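Trelladgate (robot learning method)
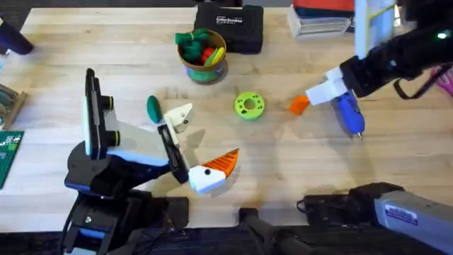 Two-arm tabletop workspace of the kind used in Trelladgate work, with a toy piece held by the left arm and a blue tool by the right.

Trelladgate is a method for training two-armed robots to handle loose household objects from recorded demonstrations. It was developed at the Sosberg laboratory and first described in March. Its main claim is that one policy can decide which arm should act first, a choice that older systems such as Katiyar left to hand-written rules.

Results

The authors reported success in most of 224 trials covering nine tasks. Four of those tasks also appeared in the training data, and the report does not give separate scores for them. Runs stopped by the operator were left out of the total.

Criticism

A repeat attempt by the Sado group finished only three of the tasks reliably, using the same arms but a different table height. The developers blamed calibration. No calibration files have been released, so the explanation remains untested. Whether the method learns arm order or simply copies the habits of its demonstrators is disputed.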